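第7回 郊外という理想とその批判

読了時間 4分

前回は移民の送り出し側の事情を扱った。今回は受け入れ側の社会が自分たちの暮らしをどう語ってきたかを見る。中心になるのは、戦後に広まった「郊外の一戸建てに住む核家族」という像と、それに向けられた批判である。

1. 像の成り立ち

戦後の郊外住宅は、持ち家を政策として後押しした結果でもある。低利の融資、道路の整備、規格化された住宅の三点は教科書第4章で確認しておくこと。試験でも使う。

授業ではBerportの住宅地を事例に用いる。造成時の区画は2,160、そのうち最初の年に入居があったのは342区画だった。残りが埋まるまでに長くかかっており、「誰もが一斉に郊外へ向かった」という通説とは合わない。入居者の前住所を見ると、大都市からの転入より、近隣の町Onholmからの住み替えが多い。

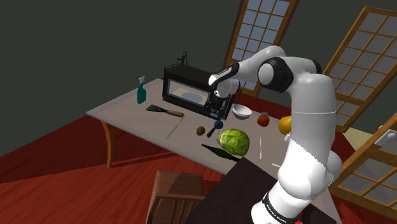 図1 シミュレーションによる室内。長いテーブルと黒い電子レンジ

2. 批判の三つの系統

(a) 画一性への批判。同じ家、同じ庭、同じ生活時間。1950年代からすでにあり、書き手の多くは都市の知識人だった。

(b) 排除への批判。融資や契約の条件によって、特定の人種や職業の世帯が入居できなかったことを問題にする。史料の裏づけは(a)より厚い。

(c) 家庭内の分業への批判。妻の家事労働が統計に現れないことを指摘する。家電の普及で家事時間が減ったかどうかは論争が続いている。求められる清潔さや料理の水準が上がったため、減らなかったとする説も有力である。

この三つは一緒に語られがちだが、根拠も対象も違う。レポートではどの系統を論じているのかを最初に書くこと。昨年は(a)の話が途中で(b)に変わる答案が目立った。

3. 移住者の側から見た郊外

批判の対象となった暮らしを、目標として移ってきた人々がいる。Metotden聞き取り資料には89人分の記録があり、移住の理由に「自分の家」を挙げた人は約70人にのぼる。ただし聞き取りは定住に成功した人に偏っている。帰国した人や、借家のまま転々とした人の声はほとんど入っていない。

また、「自分の家」の中身も一様ではない。台所を家族だけで使えること、家主に断らず親類を泊められること、裏庭で野菜を作れること。広告に描かれた郊外像と重なる部分もあるが、三世代で住むことを前提にした回答も多く、核家族の像とはずれがある。
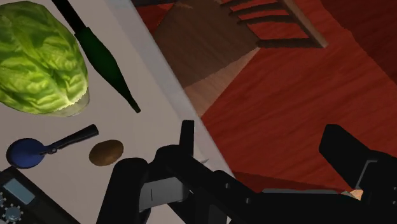
Keegan Nguyenは、憧れと批判を対立させる立て方がそもそも粗いのではないかという。自分の祖父母は郊外に家を買ったことを生涯誇りにしていたが、近所の付き合いに入れてもらえなかった話も同じ口調でしていた、どちらか一方だけを本音とみなすのはおかしい、という意見である。

この指摘は次の節に関わる。聞き取り資料を読むときは、一人の語りの中に満足と不満が並んでいる箇所をそのまま拾う。要約の段階でどちらかに寄せないこと。

4. 「嘲笑」と「批判」の区別

Cropperの論考(配布資料B)は、郊外をめぐる文章を、制度を論じたものと趣味を笑ったものに分けている。後者は読み物として面白いが、住宅政策については何も説明しない。一方、理想の側を擁護する文章にも、制度に触れず懐かしさだけで書かれたものがある。同じ基準を両方に当てはめてほしい。

課題

配布資料Bから段落を一つ選び、2の(a)から(c)のどれに当たるかを理由をつけて書く。どれにも当たらない場合はその旨を書けばよい。A4で1枚、手書き可。12月の初回授業で回収する。

次回は借家層と都市の再開発を扱う。教科書第5章の前半を読んでくること。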